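About Javholm

Home | About us | Open days | Repairs | Getting here

Who we are

Javholm is a small automation workshop that teaches robot arms to handle soft things: shirts, towels, smocks, anything that refuses to keep its shape when you pick it up. We set up nine years ago, believing that folding laundry would be a nice easy first project. It is still our first project.

Most of our paying work comes from laundries and hire firms who would like a machine to do the dullest part of the day. Brouwer, who supply workwear to hotels and clinics, were our first customer and are still speaking to us. Prasteo came later, with a heap of garments and a very firm opinion about collars.

Open days

Twice a year, in spring and in November, we unlock the front door and let people watch. There is no stage and no music. We put a garment on the table, the arms have a go at it, and one of us stands nearby trying to look relaxed.

A session lasts 30 minutes, which is long enough for a good look and short enough that children don't start asking why their own arms are quicker. Groups are limited to seven, as the workshop was once a shoe shop and is still the size of one.
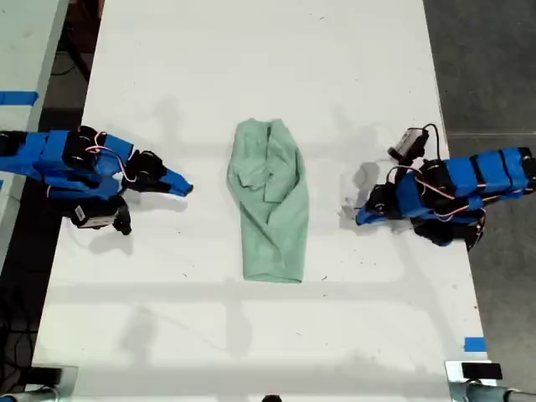 Do I need to know anything about robots before I come?
None of our visitors needs any background at all, and the best questions usually come from people who do a lot of ironing.

What we show people is the ordinary work. Cloth is awkward for a machine. A box has corners and keeps them. A shirt has a collar, a hem and any number of creases, and it will have different creases the next time you put it down. People arrive expecting speed and leave talking about grip, and we count that as a success, chiefly because we can't offer them speed.

The part that draws visitors closer is the pinch. The fingers have to gather enough fabric to hold on to without bunching up half the sleeve, and they have to do it on a material that moves when touched. We put blue tape on the fingers. Visitors ask about the tape more than they ask about the software, which took us far longer and cost a great deal more than a roll of tape.

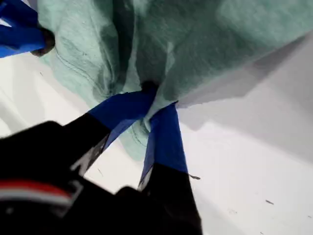 Stondance Open Door Guide, Issue 7, page 30

The guide above is put together by Stondance, the group of local workshops we belong to. It lists who is open, when, and whether there is parking (there isn't). Their entry for us called the demonstration "calming", a word we had not used ourselves but have since put on the poster.

How a visit goes

You come in through the front, sign the book and hang your coat up. Coats left on chairs have a way of ending up in the demonstration. We give a short talk, then the arms get to work, and you may ask questions while they do. Please stay behind the line on the floor when anything is moving. If something needs adjusting, we stop, adjust it and start again, and you are welcome to watch that too. Plenty of people say it was their favourite bit. We try not to take it personally.

If you bring a garment of your own, we may be able to try it. Plain cotton is a fair test. Sequins are not, and neither is anything you would be sad to see held by one corner.

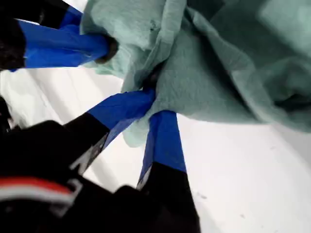
Afterwards there is tea, and a folding contest between visitors, using the same shirts. The record belongs to a retired school cook and we do not expect to see it beaten, least of all by our own equipment.

Schools and colleges

School groups can book a longer visit outside the open days. Pupils get a turn at guiding an arm, with one of us alongside. Teachers get a turn as well, and tend to go on for longer. We ask for one adult with each group and a list of names beforehand.

What it costs

Open days are free. There is a jar by the kettle, and over the years it has raised 2,000 pounds for the upkeep of the yard we share with our neighbours. The yard still floods, but more slowly.

Finding us

We are behind the bakery, through the blue gate. If you reach the tyre place you have gone too far, though they are used to it and will point you back. Booking for the November open day is by email or at the front desk.

Page last updated May 29, 2023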